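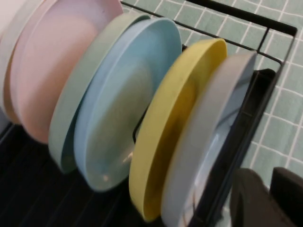

Figure 11.1 Plates in a wire dish rack, seen from a camera at the gripper.

Chapter 11
Grasping Thin Objects

Chapter Project: The Dish Rack Task

In the earlier chapters, your team programmed an arm to pick up blocks and cups. Those objects have wide, flat sides, and a gripper that is slightly off target will usually still close on them. A plate is less forgiving. It must be held by the rim, and when it stands in a rack, its neighbors limit the space available to the fingers.

The project for this chapter is taken from the kitchen event of the Beloncombe Student Robotics Program. Each team is given a rack of plates and must remove them one at a time, placing each on a folded towel. The rack may not be moved by hand once the run has started. A full run is scored out of 21 points, and a plate that is dropped ends the run.

Study Figure 11.1 before you begin planning. The light blue plate and the green plate stand so close together that their rims could be mistaken for a single edge. Between the blue plate and the yellow plate there is a short gap. A program that searches only for round outlines will treat these two cases alike - a program that also measures spacing will not. Color can help to separate one plate from the next, but the shading on a curved surface changes the values the camera reports.

By the end of this chapter, you should be able to:

Locate the rim of a plate that is partly hidden by another plate.
Choose an approach angle for a tilted object.
Set a closing force that holds a plate without bending or chipping it.
Decide on an order of removal and defend it in writing.

Before You Start

Teams should have completed the calibration exercise in Chapter 10. If your class uses the Vosix control software, load the saved calibration file and check it against the test card. Classes using Clener should repeat the calibration at the start of every session. Record all results in the team logbook, including failed attempts.

Safety glasses are required whenever the arm is powered. Keep hands outside the marked work area until the arm has returned to its rest position.

11.1 Finding the Edge

A rim seen from the side appears as a narrow curve. To the camera, it is a set of points where brightness or color changes sharply over a short distance. We begin with a single plate in an otherwise empty rack and add a second plate in Section 11.3.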